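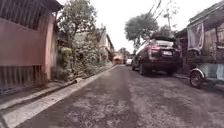

Okay so the walking route. I said I'd write it up and then August got away from me, so quick version before dinner. I've been doing the same loop out of the rental most mornings, 8 blocks, out and back, and it has turned into the best part of the day. The long street is the one I like. You get the pink wall first, then right after the pillar all the trees and bushes come spilling over and the potted plants start crowding in, and the walkway gets to be more of an idea than a walkway. I end up in the road. Everyone else does too as far as I can tell.

Posted by Ottilie, August
Home | Walks | Food | House Stuff | Old Posts
Print this | E-mail this

Shoes first, because three of you asked. NOT the sandals. I wore the sandals the first two days and got gravel in them every ten steps. The asphalt is rough, patched on top of patches, and there are bits where the surface is just gone and you're walking on whatever is under it. Old sneakers with a thick sole. The ones I bought for the trip are too nice and they're still in the suitcase.

Stroller people: doable, but you will feel every yard of it. Saturnino brought his sister's kid along once in one of those tiny-wheeled folding things and we carried it more than we pushed it. Kid thought this was great. My back did not.

Time of day. Before 7 if you can stand it. Cloudy mornings are the best ones, no glare, and you don't come home looking boiled. I went once at two in the afternoon becuase I'd run out of coffee and that was a mistake I won't go into.

Coffee, speaking of. Posto, the little counter place at the turnaround. Two stools, a radio, a very good cheese roll. They open when they open. I've stood outside at 6:40 and had it open in my face and I've stood there at 7:30 looking at a shutter. Bring small bills. I tried paying with a 2000 and got the look, and then had to wait while she went next door for change, and then I felt so bad I bought a second roll. So, 695 for coffee and a roll, have it ready.
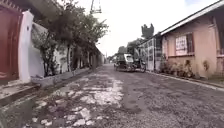 And then the walk back, which I always think will be boring and isn't. You're facing the other way so you notice other houses. I've gotten weirdly into gates and walls. At home I couldn't tell you what color my neighbor's fence is and in this neighborhood I have opinions. Tall red gate, yes. White walls that run on forever with trees hanging over them, also yes, mostly for the shade. Patterned fence walls I wasn't sure about and now I want one. Sólveig says I can't have one, we live on the third floor.

Things to watch for:

Curb. It's raised and there's a gutter next to it, and if you're looking up at somebody's tree (me) you'll find the gutter with your ankle. I did it twice in one week. Not sprained, just embarassing.

Cars. Not many that early but they do come through, and they take the smooth side of the road same as you want to. Just step over and wave.

Dogs. Behind the walls, loud, all talk so far.

Waldemar asked if there's a bus for the way back. There is, supposedly, it says Warraich on the front, I have seen it once and it was going the other direction. Walk.

What I carry, since I'm already typing: keys, small bills, water, phone, a cloth bag for whatever fruit I end up with. The first week I took a whole backpack like I was crossing a desert. It's a walk for coffee!

Oh and Tae-yang, I tried the longer version you sent, the one that goes left past the hardware store. It's fine. Hilly. Not enough trees and there's no Posto on it so I don't see the point, but if somebody wants the extra distance I can send the directions, they're in my notes somewhere under a grocery list.

More on the kitchen in the rental next time, there's a drawer I need to talk about. Rice is boiling over, got to go.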